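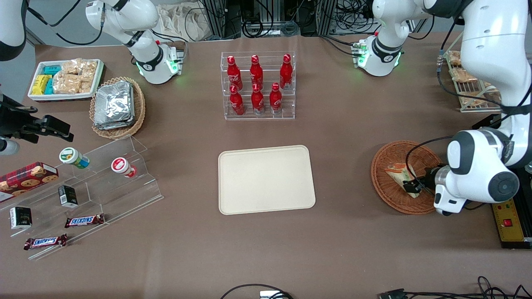
Setting out a snack table
Speaker notes, Nosipho Sibiya
16 January 2020, Skillach staff training room

Opening

Good morning, and thank you for coming so early. Wait until the people in the back have found a chair.

My name is Nosipho Sibiya and I work for Lustel, in the small team which prepares food and drinks for meetings. I have prepared 356 snack tables since I started to keep a notebook. The smallest was for a job interview and the biggest was for 1000 guests, on a day I do not wish to repeat.

Today I will speak only about packed food. Hot food is a different talk, and Mr. Iyengar will give it in February. If you have questions about soup, please keep them for him.

Ask: who has stood in front of a snack table and did not know where to begin? Wait for hands.

Part 1: The table before the food

Wipe the table, then put out all the trays and racks with nothing on them. Go to the door and look. It is much easier to move an empty basket than a full one, and I still see experienced people who fill first and move later.

I like a plain brown table without a cloth. Some customers insist on a cloth and then of course we use it, but a heavy rack pulls a cloth and makes folds, and I spend my time to straighten it.

Tall things stand at the back, flat things in front. For bottles I use a clear acrylic rack with two levels. The bottles in front stand a little to the side of those behind, so each label has its own window. Red bottles of Coca-Cola in the middle of the back edge are almost like a sign for the whole table. Guests see them from far and walk in that direction.

Slow down here. Show with the hands how the front row is moved to the side.

Part 2: What goes in what

My rule is one kind of container for one kind of food, as far as possible.

Bars: a white tray with straight sides. They can stand close together like books. If you have two kinds of bars, keep the colors in blocks. Yellow and teal packs on one side, the clear packets with golden cereal on the other side. Do not mix them to make it look "natural". The guest who wants the cereal bar must then dig, and after ten minutes everything is lying down.

Pouches: an oval basket. Silver pouches are slippery and they slide off a flat tray. In a basket you can pile them and the pile holds.

Bread in clear wrappers: a wire rack. The wrapper is soft, the bread is soft, and if you press it in a basket the bottom ones become very sad.

Sandwiches: a round wicker basket. The triangle packs are stiff enough for it. Turn the label up, so the guest can read what is inside before touching. For me this is the most important sentence of the part, so say it two times.

And then the empty tray. I always leave one flat tray in the middle, in front of the drinks, with nothing on it. At Udero a manager asked me if I forgot to fill it. No. A guest can put together a small selection there, or I can use it when somebody asks me to bring three things to the front row. A table which is full until the last corner gives no place to put down your hand.

(If there is time, tell the story of the manager and the muffins. If not, go on.)

Part 3: The steps

The clear stand with steps is my favorite piece and also the piece which people use in the wrong way most often. They see three shelves and they put the biggest thing on the top, to be proud of it.
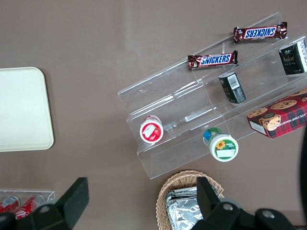 I put chocolate bars on the top shelf. They are light and flat, they do not fall, and every person knows a Snickers from the other side of the room. They do not need to be in front to be found. The small boxes go on the middle shelf. A box which people do not know so well, for example a small black one with fine print, needs to be nearer to the eyes. Turn the barcode to the back when you finish - I forget this myself more than I like to say.

Shortbread in a tartan box has a nice picture of the cookies on the lid, so lay it with the picture up. It is quite long, and you must check that it sits on its shelf with its full width.

Round plastic containers are for the lowest shelf. You may lay them on the side with the lid to the guest, and it looks good, but they like to roll. Put them close to each other and try the stand with one gentle push.

Demonstration: push the stand. If something rolls, laugh and repair it.

Part 4: During the meeting

Plan 34 minutes for setting up a table of this type, from wiping to the last label. I measured it on normal days, with no lift problems.

Afterwards, come back in the first break. Bring the front bottles forward from behind, close the holes in the bar tray, and take away any open wrapper. Please do not refill everything to the top in the last hour. You will carry it all back.

Keep a list of what returns. In my notebook the pouches come back most, and the sandwiches almost never. Your guests may be different, so make your own list.

Questions

Expected: where to put the price cards? Answer: left of the item, always the same side.

Expected: what about allergies? Answer: labels up, and a printed sheet at the end of the table. Hand out the sample sheet now, before people stand up.

Then invite them to set up the second table in pairs, and leave the finished one as it is until lunch.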